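Planning a Wedding Reception
Evening course, Orholm Adult Learning
Session 4: The speeches
Tutor: Kyung-hwa Ko

Welcome back, everyone, and thank you for all the seating plans you handed in last time, which I enjoyed very much (I've written on nearly all of them, so do please collect yours from the side table before you go home). Tonight is speeches, a subject I could happily talk about until the building closes, so I've put the main points down for you and you needn't scribble.

1. Who speaks, and in what order

The old order, at least the one my own family kept to, was father of the bride, then the groom, then the best man. You're free to keep it, and plenty of couples do, but I'd like you to start from a blank sheet and ask who in the room has something to say. It may be a mother, or a grandmother, or a sister who shared a bedroom with the bride for fifteen years and has been waiting for her moment ever since! Once you have your names, put the shyest person first. They'll eat their dinner in peace if they've got it over with, and a room is always kindest to the first speaker.

Four speakers is plenty. Five can be managed if two of them are brief and you trust them to be brief. At the Landeo wedding, which some of you will remember from session two, there were seven, and the band had packed away their drums and put them back up again before the last one sat down.

2. How long

A comfortable speech is 516 words or so my old colleague Gaspard Royer used to insist, because that was the length of the best one he ever heard and he had gone home and counted it. I'm less strict than Gaspard. Read yours out loud, standing up, at the pace you'd use to a slightly deaf uncle, and if it goes past six minutes take out a story. Take out a whole story, please, and leave the others as they were - trimming a line from each only spoils them all.

3. Before the meal or after it

We'll argue about this one together, so come ready.

Speeches first: the speakers can relax, and the guests are fresh. The kitchen, on the other hand, is at your mercy, and a hungry room gets restless quickly.

Speeches after: everyone is fed and mellow, and the drinks for the toast are poured without a rush. Your nervous speakers won't touch their food, and one or two may touch the wine instead.

Speeches between courses: my own favourite for a big party. One speaker after the starter, two after the main, one with the coffee. You must tell the caterer well ahead and agree who gives the nod.

4. A worked case: the Ahn reception

There were 113 guests in a room that holds 125, so it was snug, with two pillars and a low ceiling. The couple had spent £1,339 on hiring sound and lights for the dancing and hadn't thought of using any of it for the speeches. The bride's aunt stood up by the top table and spoke beautifully, and the four tables behind the second pillar heard hardly a word. By the second speech those tables were chatting among themselves, and I can't say I blame them.

Questions to think over at home:
- Where would you have stood the speakers?
- Who should have tested the microphone, and when?
- Would you have moved the four tables, or the top table?

5. What to wear while you practise

I do mean this kindly. Practise once in the shoes you'll wear on the day, and as many times as you like in an old T-shirt in the kitchen. People learn their words far better when they're comfortable, and you can save the collar and the buttonhole for the final run-through.

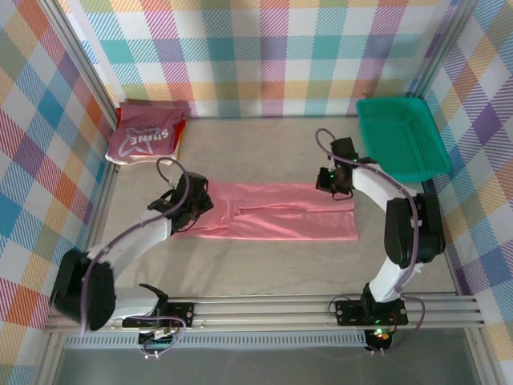
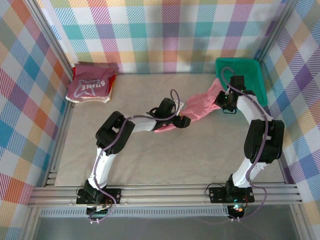
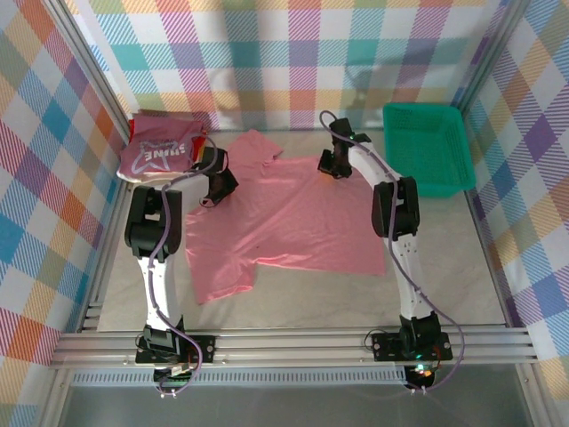
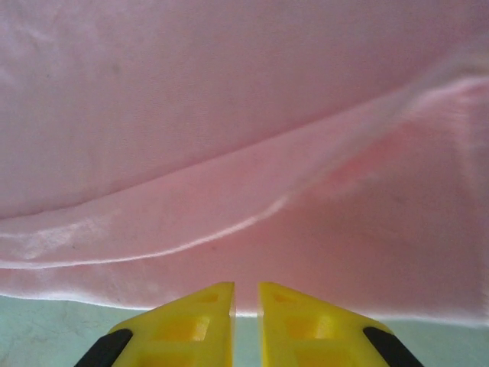
6. Toasts and cards

Every speech needs somewhere to land, and a toast is the easiest place. Agree beforehand who is toasting whom, or you'll find the bridesmaids toasted three times and the hosts left out altogether. Write the exact words of the toast on the last card in large letters, and number the cards in the corner. I like a treasury tag through them as well. Telephones are fine for reading from if the screen is set not to go dark, though I'd still keep a paper copy in a pocket.

For next time

Please draft a speech of your own, for any wedding you like, real or imagined, and bring two copies. We'll read in pairs. The Wukilness hall visit is still planned for November, and the list for lifts is on the door, so do add your name if you've a spare seat or need one.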